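Backups, part 2: the restore test

The nightly job to the Nesow box had been reporting success since March, so I finally ran a full restore to a blank drive. The archive is 772 GB. It came back with 76 files missing, all of them under one folder with a trailing space in its name.

Grodavero strips trailing spaces when it builds the file list, then skips any path it can't find. It logs this at debug level only. I renamed the folder, reran the job with verbose logging, and the second restore matched on every checksum.
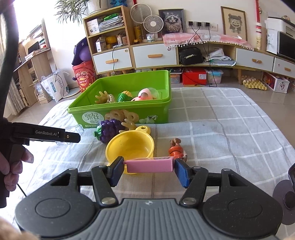
Toys in the green cookie box, checkered tablecloth.

Two changes since then. The job now writes a manifest before it starts, and a separate script compares the manifest to the archive at 6 a.m. — any mismatch sends mail. I also raised the read timeout to 600 seconds, as the old drive is slow to spin up.

Still open: Grodavero ignores the exclude list on symlinked folders. I have a workaround using bind mounts and will post the config once it has run for a month.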